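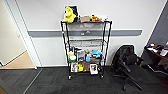 The toy shelf at the Dendix test room, black wire on casters.

I got to Dendix a little after eight in the morning, which is early for me, and Shalini Pathak was already on her second coffee and arguing with a spreadsheet. She runs gripper testing there, a job she describes as "buying parts and then being disappointed in them for a month." She was kidding! Mostly. She'd spent all of February comparing two sets of fingers, one from Tivano and one from Jurčo, and I'd asked if I could come by and hear how it went before she wrote the official version.

The first thing I wanted to know was why there were so many plush toys in the room. I'd pictured metal blocks, maybe some pegs and holes.

"We did pegs and holes for years," she said. "Everybody looks great on pegs and holes. Then you hand the same gripper a stuffed animal and it squeezes right through the thing and touches its own fingers on the other side, and the software thinks it missed."

So the shelf has plush on it, and boxes, and a bottle, and she moves things from level to level as the tests need. Boxes mostly go at the bottom, printed side out, so the head camera gets a fair look at them. She told me the wire decks are a pain in their own right. A thin fingertip can drop into the grid if you come in low, and she has the chipped tips to prove it (she keeps them in a mug).

We talked for a while about the arm, which is a Troson and which she likes a lot, and about the controller, which she doesn't. "It's fine. It does what it says. But if I change the finger length I have to go tell it in two different places, and guess how many times I've only done one." I guessed a lot. She didn't correct me.

Then we got to cloth, and she lit up. 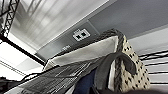 519 words · 2 min read

Her favorite test right now is the rim of a fabric bag or basket. It's got a light lining on the inside, a patterned panel on the outside, and a dark trim with a braided look running along the edge between them. To me it's a bag. To Shalini it's about the nastiest thing you can ask a gripper to do, and she explained why with a lot of hand waving.

"You've got stiff next to floppy. The trim holds its shape and the lining doesn't. And then there's whatever is inside, so you come down next to the wall and now you're also touching the contents. Did you grab the bag? Did you grab what's in the bag? Both? From the motor current alone I couldn't tell you."

That's where the wrist camera comes in, and she's got opinions about wrist cameras. The view is blurry, it's tilted, and bright areas blow out to plain white. A label a short way behind the bag can be too soft to read. I asked whether that bothered her and she shrugged.

"I don't need it to read. I need it to know which side of the edge the finger is on. For that I'll take a bad picture from two inches away over a beautiful one from across the room."

She ran 29 tries at the rim with each set of fingers, same bag, same arm, same speed. The Tivano set is narrower and slips in beside the wall more easily. The Jurčo set is wider and softer, and she says it holds on better once it's there, though getting it there took some patience. She wouldn't give me the scores. I tried three different ways of asking and got the same smile each time.

What she would talk about was fingertips. She's gone back and forth on rubber. Too grippy and the finger drags the cloth down with it on the way in, so by the time you close, the edge has moved. Too slick and you close perfectly and lift nothing. "I had one week where I was putting tape on, taking tape off, putting tape on. My notes from that week just say 'tape' over and over." 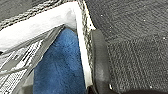 A black finger up against the trim, with fuzzy blue fabric on the other side of the white band.

I asked her to take me through what she looks for in a close-up, and she pointed at the narrow white stretch next to the finger. That's the bit she cares about. If the vertical part of the band stays straight, she's happy with the approach. If it starts to buckle, she backs out and comes in again a little farther over. The fuzzy blue stuff is useful to her too, as something soft that a finger can snag by mistake, and its color stands out nicely from all the gray.

"People send me fingers and say, try them on an egg," she told me. "Everybody has an egg video. Send me a video of a bag."

So which set is she keeping? She's leaning toward the Jurčo pads on the Tivano frame, if she can get them to bolt together, and neither company knows about this yet. (They do now. Hi!) She also wants to redo the whole comparison with the controller swapped out, and she's bracing herself for the results to shuffle.

Before I left she let me drive the arm for a few minutes. I went for the bottle. I'd like to say it went well, but I got the shelf post, and Shalini reached over very kindly and took the controls back.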